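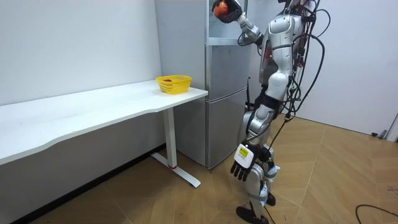

Photo: Nundeletti

About us

Nundeletti is a small fruit and kitchen-corner company based in Bulerora. We bring fresh fruit to workplaces, studios and colleges, and we help people sort out the little rooms where they eat it. We love both halves of the job, and we've never managed to decide which one we love more!

It began with apples. We had a van, a good grower out at Enden and a list of 11 workplaces willing to give us a go. When we carried the crates in, though, we kept noticing the same thing. The fruit went into a dark cupboard, or behind the printer paper, and the next week half of it was still there. So we started asking if we could move a table or bring a basket with us (we've always got a few baskets in the van), and the fruit got eaten.

What a fruit corner needs

Very little, and you may own most of it already. A tall fridge if there's space for one, tucked into a corner so the door can swing properly. A plain table close by, long enough to put things down while you decide what you want. And a basket with holes in the sides, so that air gets round the fruit and you can see at a glance when it's running low. We're very fond of a bright one. Yellow is our favourite, especially with red fruit in it.

Put the basket near the front edge of the table, where people walk past. It's a tiny change and we get quite excited about it every single time.

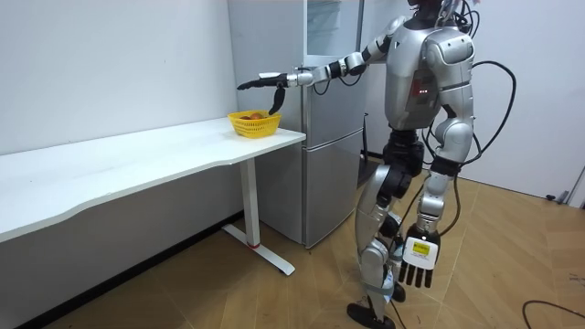 Yellow basket at the corner of the white table, handy for the fridge.

In the fridge or out?

We get asked this a lot. Apples keep longest in the cold, so we suggest putting most of the delivery in the fridge and topping up the basket as it empties. Plums, peaches and pears like a day or two on the table to ripen, and then they can go in the fridge too. Bananas stay out, and well away from everything else if you can manage it. Berries go straight in the fridge and should be eaten first (not usually a problem).

Give the basket a rinse with warm water once a week and let it dry before you fill it again. The plastic ones are brilliant for this.

Where the fruit comes from

Apples and pears are from Enden for as much of the year as the orchards can supply them. From March the stores there start to thin out, and we buy more through Thepsuriya, a family wholesaler we've worked with since our second year. They ring us when something really good comes in, and that's how a delivery can turn up with a bag of blood oranges you didn't order. Enjoy them!

Working with us

We now deliver to 300 kitchens, from offices with one shelf to a college with a fridge on every floor. The smallest box holds 20 pieces of fruit and the largest needs two people to lift. You can change your order up to 3 days before delivery, skip a week whenever you like, and send the crates back with the driver.

If you'd like some help with your own corner, send us a photo of the room and a rough idea of how many people use it. We'll write back with a few suggestions, and we're always happy to come over and shift a table.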